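Student Health Screening and Attendance, Wusthorpe College
Interim report to the Gisler Fund
12 March 2020
Prepared by Heidrun Hubmann, Student Services

1. Period covered
The report covers the work done from September to the end of the last half term. The grant pays for one nurse post, the booking system (Sonari) and the conversion of two rooms in the east wing.

2. Registration with the health service
All first-year students were asked to register with the campus practice and to submit a vaccination record. Of 1,139 first-year students, 767 have a complete record on file. The remainder have either registered without a record or not replied. Overseas records take longer to check, as many arrive in a form that Sonari cannot read and must be typed in by hand.

Reminders went out by email only until the winter break. Text messages have been used since then and the reply rate has improved, although the two periods are not strictly comparable – the second reminder also carried a deadline.

3. Holds on accounts
The original proposal allowed for a hold on library borrowing where no record was received. Mathias Steiner (Registry) advised against it after objections from the students' union, and the hold now applies to sports centre bookings alone. Teaching, library and catering access are not affected. Appeals are heard by Seraina Bühler, and there are 4 open at present.

4. Staffing
The nurse post was filled at the second attempt. Reginald Esposito covered the clinic two mornings a week in the meantime, charged to the staffing line.

5. Rooms
The first room is in use. The second is waiting for a sink and a revised door closer. Grurnness, the contractor, has given a new completion date after Easter, and Engelbert Ammann in Estates is holding back the final payment until then.

6. Budget
Spending is within the agreed total. We ask for permission to move £3,000 from equipment to staffing to meet the cost of the cover described in section 4. No other change is requested.

7. Next period
– Close the outstanding first-year records or list them as refused.
– Open the second room.
– Agree with Registry a single data return for the practice and the college.
– Draft the wording for next year's enrolment pack.
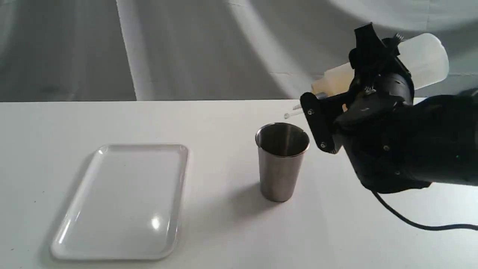
Figure 1. Bottle, steel cup and tray at the worktop.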